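Talk notes: Bags, and what to do with them
Fitriani Pasaribu, Latelstead Household Skills Evening
Friday, December 18, 2020

Slide 1. Title
Wait for people to find a chair. Say thanks to Jucélia Fagundes for the invitation and for lending me her kitchen drawer contents, which are in the box on the side table. Ask people to leave the box alone until the end.

Slide 2. Where I come from
Ten years packing and shipping at Erkley, mostly soft goods. Before that, a market stall. I have handled a lot of plastic bags and I have opinions on them. Tonight covers thin clear bags only. Paper and cloth are a separate talk.

Slide 3. The drawer
Ask for hands: who has a bag drawer at home? Then ask who can close it. Jucélia's drawer was full to the point of sticking. We took everything out, put the torn ones to one side, and flattened the rest. The good ones went back in a stack that took up the front third of the drawer.
Point to make: a bag holds air. Most of what fills the drawer is air.

Slide 4. Two hands, two sides
Go slowly on this one. People tend to grab a bag in the middle and squash it. The air moves to the corners and comes back when you let go. Take it by the sides first, one hand each side, and get it level over the table. Then find the opening. Only after that start pressing.

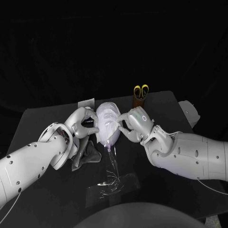

Slide 4. A puffed-up bag held at both sides over a dark tabletop.

Talk over the slide:
- Look at the shape. It is rounded, and the surface is creased all over. Pressing straight down on a bag like this usually gives you more creases.
- The right hand has a pinch, finger and thumb. That is enough grip for thin plastic. A full fist makes it harder to feel where the layers are.
- A dark surface helps with clear bags. On a white counter I lose the edges. At home I use an old navy tray.

Slide 5. Flattening, live demo
Use the large bag from my case, then a small one. Lay it down with the opening away from you. Start at the closed end and sweep toward the opening with the side of the hand. Fold in half the long way, sweep again. Fold in half once more. Stop there. Small triangles look nice but they take too long and people give up on them in a week.
If the plastic clings, rub the opening between finger and thumb until the layers slide.
Pass a folded one along the front row.

Slide 6. Sorting
I keep 3 sizes and no more. Small is for sandwiches, medium for a loaf of bread, large for a sweater. Anything with a hole goes to the store drop-off, if your store takes film. Check the sign first, as some take only clean and dry.
Mention Nugroho boxes for storage. They are shallow, and the lids stay on. A shoe box does the same job.

Slide 7. Questions
Likely ones: Can you wash them? Yes, inside out, cool water, hang over a wooden spoon. Raw meat bags? Throw them out. Zipper bags? Same method, leave a corner open until the last sweep.
Open Jucélia's box and let people practice. Finish by 8:30, the room is booked after us. Chairs go back along the window wall.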